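Can a machine fold the laundry at home yet?

Posted in Home Help, Sitstead Community Board
Saturday, June 10, 2023

Hello to all. I am washing for a family of five and the folding takes my whole evening. Before I spend money, I would like to know how far the machines have come. My cousin says that in a few years we will only put clothes on the bed and the robot will do the rest. I have doubts, especially for jeans. They are heavy, the legs go where they want, and black ones look the same on both sides.

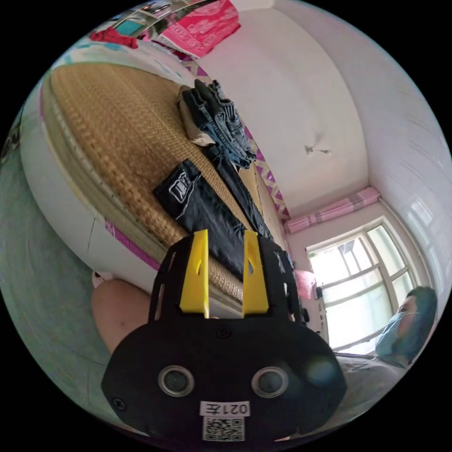
T-shirts I can imagine. A shop near me has a folding board and even a child can use it. But trousers must be found in the pile, turned the right way, made flat, then one leg put over the other. Is there something which does all this and costs less than 1,064 dollars? I do not need it to be fast.

Thank you for your patience with my English.

Illari

Bunton

Short reply: no, not for this price. I worked in a hotel laundry where we had a folding machine for sheets and towels. It was good, but a person had to feed every piece by the corners. For clothes of guests we folded by hand, all of it.

The difficult part is to pick up. A pair of jeans on a bed has a different shape each time, and the machine must decide where the waist is before it can do anything.

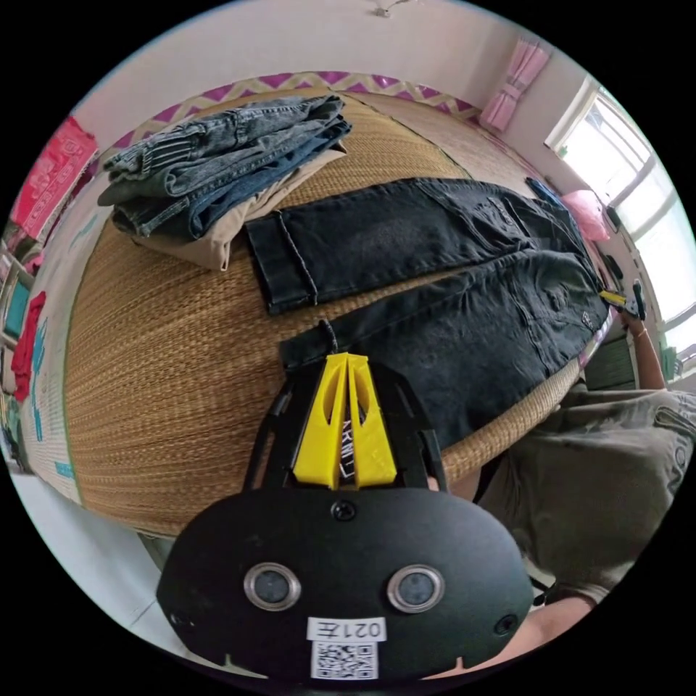 What I have seen in videos is two arms working together, one holding the waistband and the other pulling the leg straight. It looks nice, but please check if the video is speeded up. One I watched needed 105 seconds for one pair, and somebody had laid it flat before. I can do it in six or seven seconds, and I am not young.

If you want to save time now, sort by person before you wash. Then each pile goes directly to its own drawer. I also stopped to fold underwear completely and my life is better.
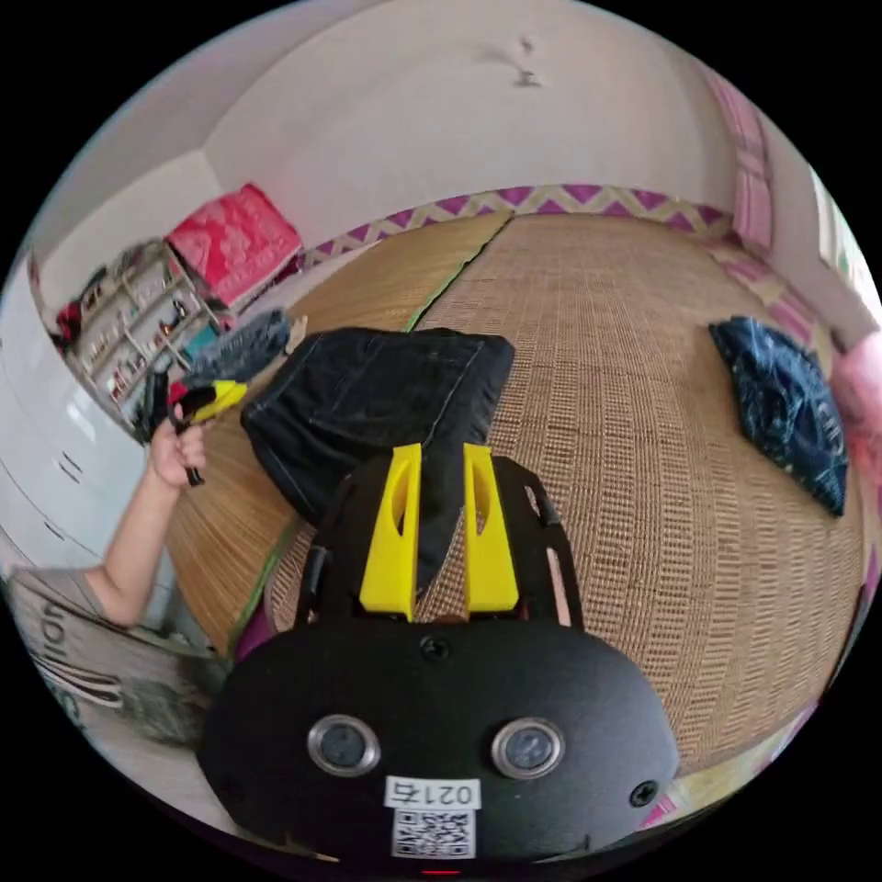
Hassanpour does not agree that it is so far away. Machines learn from people doing the work many times, and each year they make fewer mistakes with soft things. Maybe jeans will even be easier than a thin blouse, the cloth is stiff and stays where you put it. But to buy one this July, no. Keep your money, or get a good dryer, mine was a big help with the creases.

Illari

Thank you both. I will tell my cousin. The sorting before washing I will try this week, only I must find place for five baskets.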